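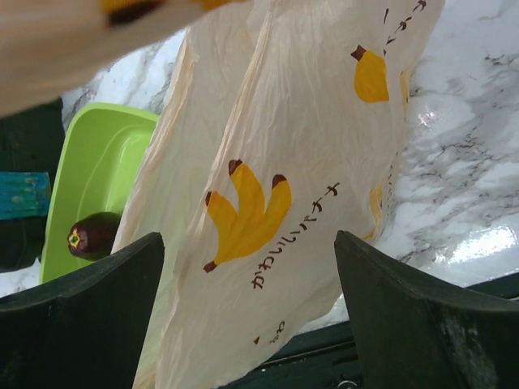
Banana bag between the fingers, eggplant waiting its turn in the green tray.

Thin plastic and other grudges: bench tips for a home-built gripper

Start with the eggplant. It's firm, it's a sensible colour against a pale bench, and it will flatter your build terribly. Save the produce bag for when you're feeling overconfident.

Vernon Caron and I share the workshop with a kettle and an arm we call Kerska. What follows cost us most of July.

Scuff the fingertips. Ours are black and came up shiny, and film slid off them like a politician off a question. A light rub with 400 grit sorted it. Wipe off the dust or you'll be wearing it on every bag.

Close slowly on film. We run at 52 on our speed dial, which has no units because I drew the dial. At 108 the fingers arrive before the bag has made up its mind.

Pinch one layer if you can get it. Two layers slide over each other and you end up holding the back one with great conviction.

Glossy benches are lovely to wipe down and miserable to look at through a little camera. Move the lamp before you rewrite any code. I rewrote the code.

Don't trust printed bags. Meenakshi Kandasamy's colour sorter is very good at yellow, and as far as it's concerned a cartoon banana is a banana. Turn the bag print side down or teach it some scepticism.

Give vegetables a tray with a rim. An eggplant on a flat bench has travel plans.

Keep the cable ties off the wrist joint. Vernon disagrees. Vernon also replaced the wrist cable 4 times.

Foam pads from the dollar store work fine until they meet tomato. Buy the spare pack.

Next up is tying a knot in the bag, for which I have set aside the rest of my natural life.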